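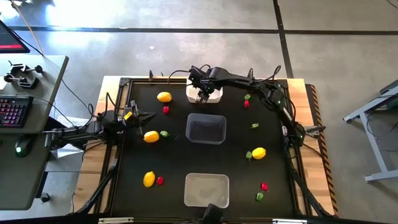 Fleron lever citrus press, four months on

I bought the Fleron in January, in the grip of marmalade. Anyone who has made marmalade will know the state I mean. You have a bag of fruit that will not wait, a plastic reamer that has started to flex in a worrying way, and a strong belief that your life could be sorted out by a piece of cast metal with a handle on it.

It cost £43 from Vendby, the kitchen shop in Drukcombe that has been having a closing down sale for as long as I have lived nearby. They also sell it online, where it had 308 reviews when I looked, nearly all of them written within an hour of opening the box. "Looks lovely on the side!!" said one. It does look lovely on the side. I had hoped to learn whether it squeezed oranges.

Four months of squeezing oranges later, and I feel I can add something.

What you get

A heavy base, an upright, a long lever with a rubber grip, a steel funnel, a perforated cone that sits in the funnel, and a dome that comes down over the top of the fruit. You put half an orange on the cone, cut side down, pull the lever, and juice runs out of the bottom into whatever you remembered to put there. I have forgotten twice. The base has a shallow lip that will hold about a tablespoon, which I suppose is meant kindly.

There is also a leaflet in nine languages. The English part advises you to "enjoy the pressing with dry hands", and I have tried to live by that.

Putting it together took no time at all, as it arrives in two pieces and one of them is the handle. The hex key supplied fits the bolt, and I mention this only because I own a drawer full of hex keys that did not fit theirs.

How it juices

Very well, with oranges. A half gives up what it has in a single pull, and what is left behind is a flattened shell you could post through a letterbox. Compared with my old reamer I get more juice from the same bag and a good deal less of it up my sleeve. The pull is light enough that I can do it before coffee, when I would not trust myself with much else.

Pips stay in the cone. Pulp mostly stays in the cone too, and if you like bits in your juice you will have to scrape some back in with a spoon and feel slightly silly about it.

Lemons are a less happy story. The cone was plainly designed by someone thinking of an orange, and half a lemon perches on the end of it like a hat on a gatepost. If you hold it level until the dome touches, it works. If you let go too soon it slides off to one side and you press the rim of the funnel instead, with a noise that brings people in from other rooms. Small limes I have given up on and now do by hand.

Grapefruit fit, provided they are modest grapefruit. The big ones catch on the edge of the dome, and you end up with a crescent of flesh that has escaped all punishment. 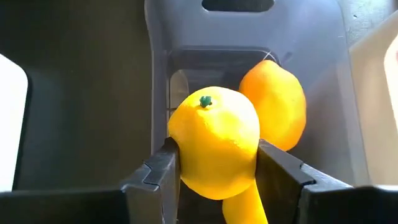
Does it matter which way up you put the fruit?

Cut side down, always. The dome is shaped to push the peel against the cone, and if you do it the other way you will get pith oil, a bitter glass of juice and a stain on the blind.

It is also worth rolling the fruit under your palm first and taking it out of the fridge a while beforehand. Cold oranges are mean. I used to think this was the sort of thing people said in magazines to fill a column, and then I ran a bag straight from the fridge one Sunday and had to open a second bag.

Cleaning

The cone and funnel lift out and can go in the dishwasher. Everything else has to be wiped, and the place that most needs wiping is the collar where the funnel sits, which has a groove in it exactly the width of nothing I own. A cotton bud nearly does it. An old toothbrush does it, if you are willing to have a toothbrush living by the sink and to answer questions about it.

Do not leave it until the evening. Orange juice dries to something you could hang a door with, and the lever starts to stick. I did this in my second week and spent a while convinced I had a faulty one. I had a dirty one. The finish has held up, with one small chip near the foot where I moved it in a hurry.

Size and weight

You need to think about where it will live before you buy it, because once it is down you will not want to pick it up again. With the lever raised it is too tall to go under my wall cupboards. With the lever lowered it fits, but then you have to drag it forward each time you want a drink, and the rubber feet are excellent and do not wish to be dragged. Mine has ended up on the end of the worktop by the bread bin, where the handle catches the strap of any bag that goes past.

The weight is the whole point, mind you. A lighter press has to be held down with one hand while you pull with the other, and that leaves no hand for the glass. I borrowed a Kamolrat before buying this, the folding one that is a fair bit cheaper, and it walked steadily along the table as I used it, as though it had seen somebody it knew. It does fold flat and go in a drawer. If you make one glass of juice a month, buy the Kamolrat and keep the worktop.

Some things that annoy me

The funnel spout is short, so anything narrower than a tumbler needs careful aim.

The rubber grip turns on the handle. It did not at first. By March it had begun to, and now every pull comes with a small twist, like opening a jar. A dab of glue would fix it, and I have been going to do that since March. 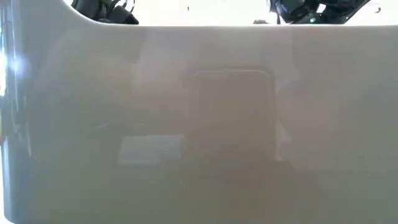

The spare cone is sold separately, and for 19 pounds, when the whole machine is not much more than twice that. I asked in Vendby whether the cone wears out. The answer was that it doesn't, which made me wonder about the spare.

And the box. It came in a box so firmly packed that I had to cut it open from the side, and I was then told by the leaflet to keep it for returns. I kept the pieces for a month out of a sense of duty.

How it compares with an electric one

We had an electric juicer before the plastic reamer, and it was faster on small fruit and much worse at seven in the morning, when it sounded like a moped being started in the pantry. It also had a motor that gave out just after the guarantee did. There is nothing in the Fleron to burn out. I can imagine breaking a worktop with it, but not the other way round.

For a jug you would want the electric. My arm begins to notice after the second litre, and by the third I am cutting the fruit very slowly and calling it preparation.

Would I buy it again

Yes, for oranges, and at that price, though I would wait for the day they really do have a sale. For a house that mainly wants lemon on its fish I would say get a wooden reamer and spend the rest on fish.

Four stars. I took one off for the groove in the collar, and I will put half of it back if I ever get round to the glue.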